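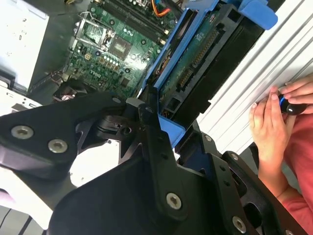
Flulcombe Repair Desk: common questions

Which machines are accepted?
Desktop towers of any make. Laptops go to the Tostthorpe branch.

Should I remove the drives first?
No. Leave all drives fitted and label the case with your booking number.

How long does a repair take?
Fault finding takes two working days. Parts ordered through Edholm add up to 4 more.

Is my data backed up?
Not by default. Tick box 2 on the booking form if you want a copy made before work starts. Copies are deleted at the end of the January after collection.

What power supply do you fit as a replacement?
One with the same rating as the original, or the next size up. A 360 W unit is the smallest we stock.

Can I bring my own parts?
Yes, if sealed. They are not covered by our guarantee.

Last updated May 25, 2021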